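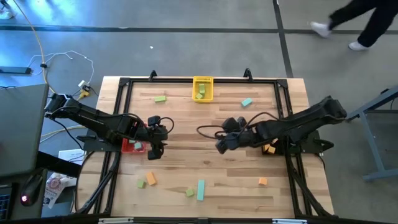 細い木をならべてつくられた台の面。こい色のところや、小さな節もある。

木の「節」って、きずなの?

「節のある木は弱い」「節のない木が上等」。こんな話を聞いたことはないかな。でも、それって本当だろうか。すぐに信じないで、ちょっとうたがってみよう。

まず、節の正体から。節は、枝のつけ根だったところだ。木のみきは毎年外がわへ太っていくので、枝のつけ根はだんだん中にうまっていく。その木を板に切ると、丸やだ円のもようになって出てくる。虫が食べたあとでも、病気のあとでもない。

では、弱いという話はどうか。節のまわりでは、木のせんいがぐるりと曲がっている。だから、大きな節がある細いぼうに重いものをのせると、そこから折れることがある。ここまでは、まあ本当だ。けれど、あつい板に小さな節が一つあるくらいで、つくえがこわれるだろうか。ちょっと考えにくい。大きさや場所を言わずに「節があるから弱い」とだけ言う人の話は、半分くらいに聞いておこう。

もう一つあやしいのが、「年輪の広いほうが南」という話。森でまよったら切りかぶを見ろ、と書いた本まである。ところが、年輪のはばは、しゃめんのかたむきや風、となりの木との近さでも変わる。南が広いとはかぎらない。これをたよりに歩くのは、やめたほうがいい。

「木目があるから本物の木」というのも、うのみにはできない。木目を印刷したシートをはった家具もあるからだ。見分けたいときは、板のはしを見てみよう。表の木目が横の面までつながっていれば、本物の見こみが高い。ただし、はしにも別のシートをはったものがあるので、これだけで決めつけないこと。

家に木の家具があったら、同じ形の節がいくつもないか、さがしてみよう。そっくりな節が何度も出てきたら、かなりあやしい。

(「プロミアこども木のずかん」8月の号より)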